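Lisurell swimmers get their towels back from August

The swimming pool in Lisurell will again lend towels to its visitors, the town announced on Tuesday. The service was stopped two winters ago, when the old laundry room in the cellar was closed after a water leak. From August every visitor with a day ticket or a season card can ask for a towel at the front desk.

The price is 2 euros per towel. Children under seven who come with an adult pay nothing. There is no deposit, but the desk will write down the number of the locker key, and the key can only be handed in together with the towel.

"People asked us for this almost every week," said Teodor Tomaszewski, who manages the pool. "Many come straight from work or from the train. They have their swimming things in the bag, but a large towel takes too much space, and in the evening they must carry it home wet."

The washing will not return to the cellar. The town has signed a contract with Borkex, a laundry in the next valley, which already washes the bed linen for the care home on Voller Street. A van will bring clean towels early in the morning, before the doors open, and take away the used ones. The old laundry room is now dry and will become a store for the swimming clubs. They have kept their floats and lane ropes in the corridor until now.

Not everybody in the town council was in favour. Arnout Aerts, who sits on the council for the Gaber district, voted against the contract. He said that the town should first repair the showers in the men's changing room, where several have given only cold water since the spring. "A towel is a nice thing, but a warm shower is what people pay for," he said. He also asked why no laundry inside the town was invited to make an offer. The mayor's office answered that the last laundry in Lisurell closed its doors before the contract was planned.

Mr Tomaszewski said that the showers are on the list for the yearly closing in autumn, and that the new parts have been ordered. He could not yet promise on which day the work will start.

For the first months the pool will keep 60 towels at the desk each day. If they are all lent out, visitors will have to wait until the next morning. On Sundays there is no delivery, so the Sunday towels will come on Saturday together with the others. The pool will look at the numbers after the school holidays and decide then if more are needed.

Swimmers who spoke to us at the entrance were mostly pleased. One woman, who swims before work and has had a season card for 35 years, remembered the old towels well. They were thin and rather hard, she said — "like drying yourself with a map". She hopes for something softer this time, but she will probably continue to bring her own, which is large enough to sit on afterwards.

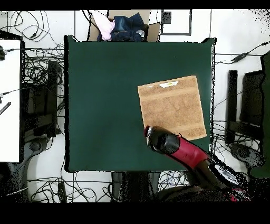 A folded towel in light brown, with a small label near the edge.

Visitors are asked not to use the lent towels on the sun lawn or in the café. Towels for the sauna are not part of the new service and must still be brought from home. Anyone who loses a towel will have to pay 7 euros.

The early swim on weekdays stays as it is, and the ticket prices do not change. Questions about the service can be asked at the desk during opening hours. The lending begins on the first day of the month.

14 shares | 6 comments

Get the local news in your inbox every Friday. Sign up for our newsletter. You can stop it at any time.

This website uses cookies to remember your settings. Accept | Read more

Contact the newsroom | Copyright Lisurell Local News | Back to top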